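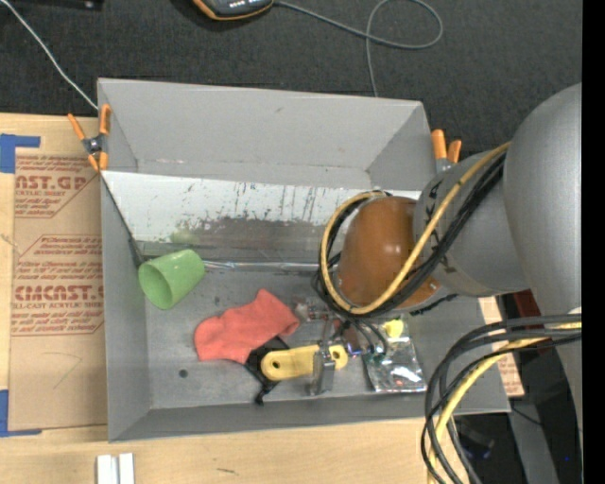
Sorting bins: is a liner panel worth it, or just more stuff to clean?

Forum: Home Organizing > Bins, Boxes and Totes
Page 1 of 1

flatlid_marcy
I keep seeing the "one big open bin" method pushed as the cure for a messy house. You put a bin on a table, dump in whatever has no home, and sort it when you have time. Mine is a Lendberg, gray, open top. I've been doing this since April and I'm not convinced. Has it worked for anyone past the first month? And do I need the sloped panel they sell for the inside? It costs almost as much as the bin.

dovetail487
The method is fine. The panel is a waste of money. A white panel in a gray bin shows every mark. Look at the one at the top of the thread, dark scratches and chips all over the upper half and a big gray-brown worn patch on the lower half. The gray wall behind it only has faint scuffs.

Esham_Tom
Disagree. A scratched panel is a panel doing its job. I'd take scratches there over scratches on the bin.

dovetail487
Why? The bin is the cheap part. You're protecting a bucket.

Esham_Tom
Because the slope brings small things down to the floor of the bin where you can reach them. Mine is from Flisix and I've had no trouble with it.

kettle_and_string
Small things slide down, sure, and then they sit under the cloth. My complaint with the whole idea is the mix. Cup on its side, crumpled red cloth, a yellow bar with holes in the ends lying on some black plastic part, a crinkly plastic bag with who knows what in it. What category is that? I would pick that cloth up and drop it right back in because I was in a hurry.

flatlid_marcy
Yes, this is my problem exactly. The cloth goes back in every time.

Thomas Barbieri
Longtime reader. I ran one of these bins in our hallway for most of a year and gave up. My advice, for what it's worth:

Take soft things out first. Cloth hides everything.
Anything in a see-through bag gets opened or thrown away that day. Bags breed.
Cups go to the kitchen. A cup has a home already, so it doesn't belong in a bin for things without one.
Loose plastic parts get one small box with a date on it. After 4 months, out.

If you follow all that you'll notice the bin is nearly pointless, and that was my conclusion.

Esham_Tom
So your advice for the bin is to not use the bin.

Thomas Barbieri
Pretty much.

pinecrate362
I don't buy the "bags breed" thing. A clear bag is the only item in there where I have half a chance of seeing the contents without digging. I'd bag the parts too.

kettle_and_string
A shiny crinkled bag under a ceiling light? You see glare and some dark bits. Buy a box with a flat lid.

pinecrate362
Fair enough, but a box takes up more room than a bag, and the OP is on a tabletop.

dovetail487
Getting back to the panel. Does anybody know if green marks come off these? There's a faint smudge toward the left side of that one and mine has something similar. I tried dish soap, then baking soda paste, and it's still there – a little lighter if I'm generous.

Esham_Tom
Kadrić sells a cream cleaner that is supposed to be safe on white plastic. I haven't tried it. Spot test first.

dovetail487
Not spending more money on the panel I just told everyone not to buy.

flatlid_marcy
OK, I'm skipping the panel. I'll try Thomas's rule about soft things for a month and keep the low front wall facing me so I can reach in. I still suspect I'll end up with a bin full of cloths.

hallcloset308
Put felt under the bin if your tabletop is light wood. Mine left a ring.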